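We use cookies to improve your visit. By continuing you accept our cookie policy. Accept | Manage settings

Two-armed robot joins the sorting bench at Prerner, and the job titles change with it
By the local business desk - August, 7:40 a.m.

PRERNER - Bottles, plastic, cans. Sorting them by hand has been the first job for most new hires at Clemevness, the recycling company on the east side of town. That is changing. The company is training a two-armed robot to do the picking at a test bench, and workers on the hand line were told this month what it means for them.

Short version: no layoffs this year, new duties for many, and a pay question still open. 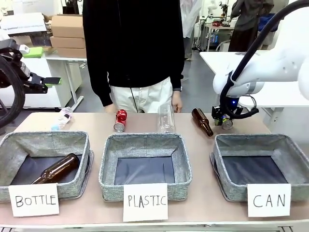
Clemevness has 75 people on its payroll in Prerner, and 11 of them work the hand line full time. Under the plan those 11 move in stages to what the company calls bench operator. The operator sets out the items, stays at the table while the arms work and steps in on a bad pick. The setup is low tech in places. Fabric bins, paper signs lettered by hand, BOTTLE and PLASTIC and CAN, and one gripper closed on a small silver can with a person standing right there behind the table. Operators work in 60 minute turns, then swap off to another task.

The equipment side is handled by Zurnix, an integrator hired in the spring. Van Rooij, the consulting firm that drew up the staffing plan, held 2 meetings with the hand line crew before the first turns were scheduled. Workers who went said most of the questions were about hours. Some about backs and wrists too - the hand line is hard on both, and nobody there was sorry to hear there would be less reaching.

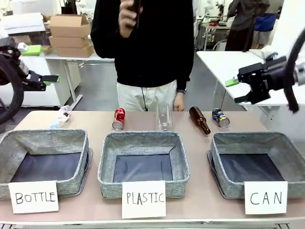 What they were less happy about was the pay grade. Bench operator sits at the same rate as sorter for now, although it comes with a training course and a sign-off sheet at the end of every turn. The company says it will look at the rate again once the trial is over. Several workers told us they want that in writing, and want it before the second group moves across.

There is also the matter of night shift. The late crew has had no bench time so far, and under the plan they train last. A spokesperson for the company said the schedule was set by who was available to teach, and that late crew workers can ask for a day slot.
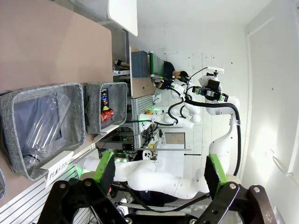

What happens next

The trial runs through the end of the year. Glass stays on the hand line at least untill then, whatever the results at the bench. Operators keep a log of every pick they had to fix, and those logs go to Zurnix at the end of each week.

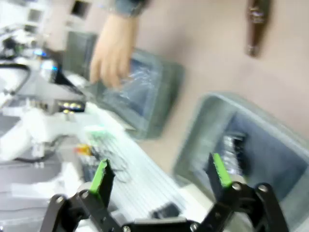
Crew members can add their own comments to the log, a change they asked for at the second meeting. New hires will still start on the hand line, for now anyway, and learn the bench after that. The company expects to post the first operator openings internaly before it advertises outside. No word yet on a second bench.

Get the morning headlines in your inbox. Sign up for our free newsletter. You can unsubscribe at any time.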